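Search this site
Search
Saturday, February 29, 2020
By Jinlong Hou

Every few months somebody tells me that the trouble with my house is that I haven't got a system. The latest was a leaflet from Flostellow, the storage shop on Lidmont Parade, which came through the door with a money-off voucher and a checklist headed "A Calm Floor in 30 Minutes". I have read it twice. I don't believe it.

The method goes like this. You stand in the doorway and breathe. You divide the floor into zones. You give each thing you find a category (keep, move, mend, release) and you carry it to a labelled tub, one category at a time. Tubs are sold separately, and the starter set has 16 of them. "Release" means throw away. Why a grown adult can't be told to throw something away I don't know, but the leaflet manages two whole sides without the word rubbish.

My objection is a plain one. Most of what ends up on the floor of an ordinary room isn't a storage problem. It's tissues. It's the wrapper off something, a can, a stick from goodness knows where, a sock. You could own every tub Flostellow has ever moulded and the tissue would still need a bin and a person willing to bend down. No category is going to do the bending.

I tried it all the same, in July, when the first of these leaflets came round, and I'll say what happened. I spent a good while deciding where one zone stopped and the next began. Then I found a paper cup. Was it a keep, in case a child wanted it for something? I stood holding it for longer than anyone should hold a paper cup. By the time I'd got to the sofa the 30 minutes were up and the floor looked much as it had, apart from the tubs, which were now on it.

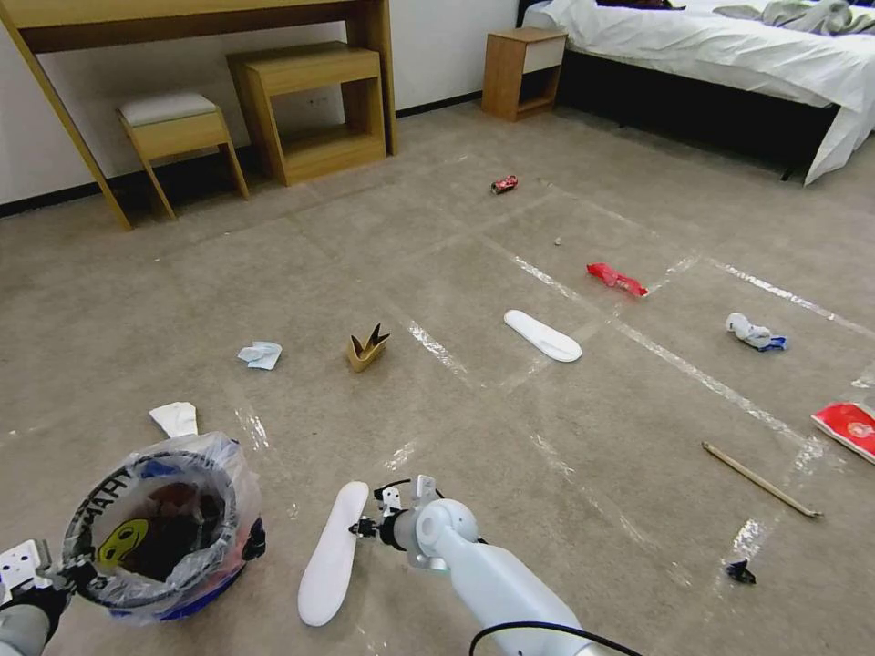 What works, so far as anything does, is dull. Take the bin to the mess. I grew up in a house where the bin lived under the kitchen sink and every scrap had to be walked to it, and so of course nothing was. A small round bin with a bag in it can go wherever you go. You put it down next to the worst patch, you fill it, and you pick it up again. Anything that's plainly rubbish goes in on the first pass, and you don't look at the rest until that's done.

The rest is always less than you feared. Shoes, or bits of shoes, go by the door. Insoles are a nuisance because they come out to air and then lie about for a week, and I have no clever answer for them beyond putting them back in the shoe. Socks go in the wash whether or not the other one has turned up. I've heard people argue for a lone sock basket. I had one. It was where socks went to be forgotten, and when I emptied it I'd already thrown out half the partners.

Carpet makes all this worse, I'll grant that. On floorboards you can sweep the lot into a heap and sort the heap. On carpet you have to lift each thing, and the tiny white scraps of paper sit in the pile until you go after them with a fingernail. The vacuum won't help with a can and shouldn't be asked to deal with a stick. My neighbour's Flornis swallowed a lolly stick at Christmas and has whistled ever since.

I don't think the people who write these leaflets are crooks. I spoke to the woman at the Flostellow counter and she was perfectly nice, and she told me over 200 households had signed up for the evening course in the Soylu Hall. I asked how many of them had tidier floors. She said the feedback had been very positive. Well, yes. I'd be positive too, if I'd paid for 16 tubs and had to explain them at home.

There's also the matter of who these calm floors belong to. The room on the front of the leaflet has a pale rug, a plant and one chair. It has no desk where anyone has homework to do, and no stool that gets dragged about. A room that people use will have litter in it by teatime, and clearing it up takes me 20 minutes on a bad day with the radio on. I've no quarrel with that. I do mind being told it's a failing of character that can be put right with a lid.

The voucher runs out next week, if anybody wants it. It's on my kitchen floor somewhere, near the recycling.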